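Speaker notes: Where Did I Put the Seam Ripper?
Bukola Bashir, Histonell Sewing Circle, December 6, 2025
Slides run on the laptop, handout is by the coffee

Start when people have sat down. Say hi, say thanks for having me back, mention that the restrooms are past the coat rack.

Okay. So last March I tried to make a lined tote bag, one evening, easy pattern, I've made it plenty of times. I spent more of that evening looking for things than sewing. The seam ripper was in the button tin. The good scissors were in the kitchen (don't ask). The chalk I never did find, and I marked the darts on the next project with a sliver of soap, and soap works great by the way, write that down.

After that I emptied the whole room onto the bed in the guest room and counted, which I had never done. I had 171 pieces of fabric. That's with the scraps bigger than a dinner plate and without the ones smaller. Pause here, let them laugh, then ask who thinks they have more. Hands will go up. Last time I gave this talk in Fokby a lady in the front row just nodded very slowly at me.

What I want to talk about tonight is how I put it all back. I don't have a pretty room and I'm not going to show you one! It's the small bedroom at the back of the house and the door hits the ironing board.

First thing, I went vertical. I'd always thought of storage as boxes and drawers, and a drawer is where my tools go to hide under other tools. If it hangs, I see it. If I see it, I put it back, mostly. So scissors, rulers, the curved ruler with the hole in it, the tailor's ham on a loop of ribbon, all on the wall now. 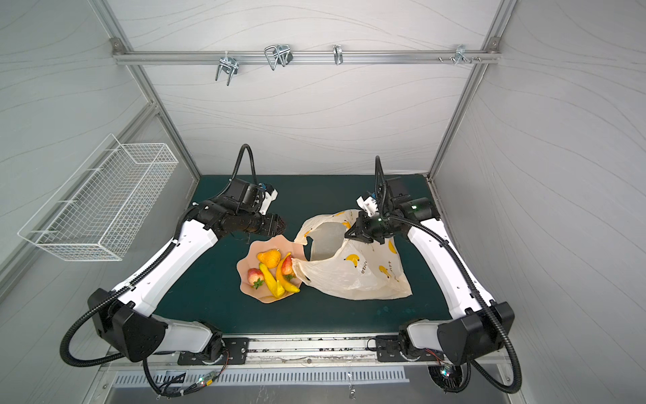

Spacing matters more than the number of hooks, and I got this wrong the first time. I lined mine up nice and even, and then the big quilting ruler covered three spots and I couldn't get to the small snips without taking it down. Lay your tools out on the floor first, the way you want them on the wall, and leave a hand's width between them. Then measure that. My neighbor did hers by tracing each tool on brown paper and taping the paper up for a week before she drilled anything, and I wish I'd been that patient.

Different hooks for different things, too. A wide one for anything with a handle, a skinny one for anything with a little hole. Don't buy a matching set until you know what you're hanging. I bought a pack of 32 and the box is still mostly full, so if anyone needs hooks, please see me after.

(If somebody asks about renters: I like a tension rod across an alcove, with shower curtain rings. Rings are cheap. Don't trust sticky hooks with shears.)

Second thing is fabric. Skip ahead a slide if we started late.

I used to sort by color and it looked wonderful, and I could never find anything, as a green lining and a green upholstery weight would be sitting on top of each other being no help to me at all. Now I sort by what it can be. Shirts and blouses, bottoms, bags, quilts, and then one pile I call Not Yet. Not Yet is the fabric I love too much to cut. Everybody has one. Mine has a piece of blue wool from Fitzgerald, the old shop on the corner that closed, and I take it out and look at it and put it back.

I write the length on a scrap of masking tape and stick it on the fold. Length, width, and whether it's been washed. Put a W for washed. I can't tell you how many times I've washed something twice to be safe. If you write it on the day you bring it home it takes no time, and if you leave it until later you'll be doing what I did, which was a very long weekend with a tape measure.

Hold up the masking tape. Pass it down the row.

Third thing is the part people write to me about, and that's works in progress. I had unfinished projects all over the house. A hem on the arm of the couch, half a zipper pouch in my work bag. My rule now is two. Two projects open at a time, each one in its own bag with everything it needs: pattern, thread, zipper, the fiddly bits, and a note to myself saying what I was about to do next. That note is the best idea in this whole talk and I stole it from my sister. "Attach left pocket, it's pinned already." Past me is a lot kinder than she used to be.

Any bag will do. I know there are gorgeous project bags out there and half of you have made them, but if you're waiting to sew the perfect project bag before you can get organized, then that's a third project, and see above. Grocery bags, pillowcases, the zip pouch that sheets come in. I like one with a loud print so I can spot it from the door.

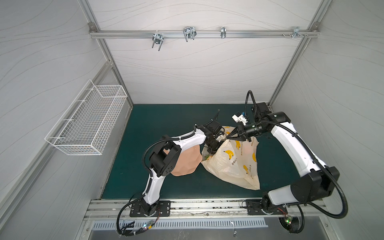 Banana-print shopping bag on the table, with the hooks and the mesh basket behind

When one of the two gets finished I'm allowed to start another. If I really can't stand a project anymore, it gets taken apart for the zipper and the rest goes to the scrap bin, and I don't feel bad. I felt bad the first time. It was a jacket, the Bremulero one with the shaped collar, and I know some of you have made it because I've seen you wearing it, and you look terrific. Mine looked like a lampshade.

Scraps, quickly. One bin, with a lid. When the lid won't close I make dog beds for the shelter or I give it away. Cut the selvages off and keep them separately if you like them for ties — I use them for tomatoes.

Then the room itself, five minutes at the end of every session. Unplug the iron, hang everything up, sweep the pins with the magnet. I set a timer, otherwise I start "just folding this one" and suddenly it's eleven at night.

Ask the room: what's the thing you lose most? Let this go on a while, it's always the best part. If they're quiet, say bobbins.

Things to bring up if there's time:
The jar of mystery buttons. Keep it. I have no system for it and don't want one.
Patterns go in envelopes, filed by garment, with the size I really cut written on the front.
Machine manual, in a plastic sleeve, taped inside the cabinet door.

Questions. Repeat each one so the back can hear. Hooks are in the box under my chair, take as many as you want. Next month is zippers with the Fokby group, bring your own machine and an extension cord.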